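June, and the Dalix set is finally moving

I said last month I would write up how the collecting is going, so this is that post. We are at 1166 accepted episodes. The target for the first training run is 2392, a number Uthai Thaweesak worked out from how many task variants we want and how many repeats of each. I wanted to start training at 2088 and he said no.

An episode is one complete attempt at one task, driven by a person through the two arms. We record the cameras, the joint positions and the gripper commands. Bowl tasks are the current batch: put something in it, take it out, slide it to the other side, hand it from left to right. 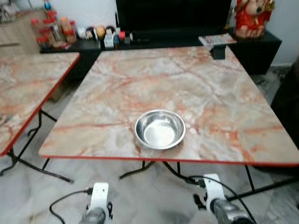

My part is mostly the starting positions. In the first week I let every operator set up the way they liked, and they all put things dead center. The policy we trained on those did fine at the center and reached for the center when the object was somewhere else. Now I have a sheet with 30 starting spots and we go through it in shuffled order. A bowl left of center and close to the arms is one of the easier ones. The polished steel is harder, as the bright patch inside moves whenever the light does, and the veined tabletop doesn't give the model a plain background to work against. I left both in on purpose. People's homes have shiny bowls and busy tables.

Rejecting episodes takes longer than I planned for. Josefien Claeys reviews them in Gindeto, the viewer we use, and flags anything where the operator paused too long or bumped the table. We used to keep the pauses. The model learned to pause.

Operators now do up to 30 episodes in a sitting and then swap. After that the motions get lazy and you can see it in the wrist angles.

Next is cloth folding, which I expect to go slower. I still need to write the task sheet for it and fix the naming of the old files, where two of the folders use the same episode numbers.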